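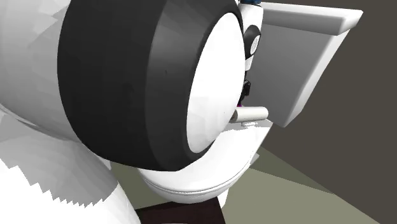 Computer rendering: toilet bowl, partly obscured.

TENANTS' GROUP QUESTIONS "WATER-SMART" BATHROOM CLAIMS

The Tutach Renters' Network says households should hold off on praising the Kadon bathroom upgrade program until somebody produces a water bill that backs it up.

Kadon Property Services told residents in January that new dual-flush cisterns would save each flat 4,000 litres a year. The network has asked three times for the working behind that number. It has received a brochure.

"We are happy to be proved wrong, but a brochure is no substitute for a meter reading," the network said. "If the savings are real they will show up on paper, and we would like to see the paper."

Of the 67 flats in the Qin Street block, 55 have had the new cisterns fitted. The building has one shared meter, so the network can't see how Kadon arrived at a figure per flat. Conex, the plumbing contractor, referred questions back to Kadon.

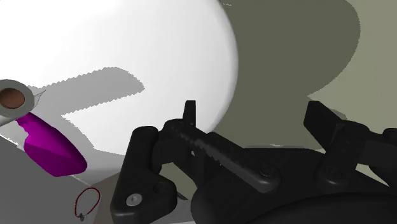
Rents in the block are due to rise by 4 per cent, with the upgrade listed among the reasons. The notice calls the work a "whole-of-life efficiency measure", a phrase it doesn't explain. Residents have also reported half-flush buttons that need pressing twice, which would seem to cancel out a fair bit of the benefit.

The network is calling on Kadon to release the meter readings from before and after the work, to put the rent rise on hold in the meantime, and to send Conex back to any flat with a faulty button -- at no charge to the tenant.

A residents' meeting will be held in the ground floor laundry on Sunday at 2 pm. Kadon has been invited and has not yet said whether it will come.

Media enquiries: Tutach Renters' Network office, weekday mornings.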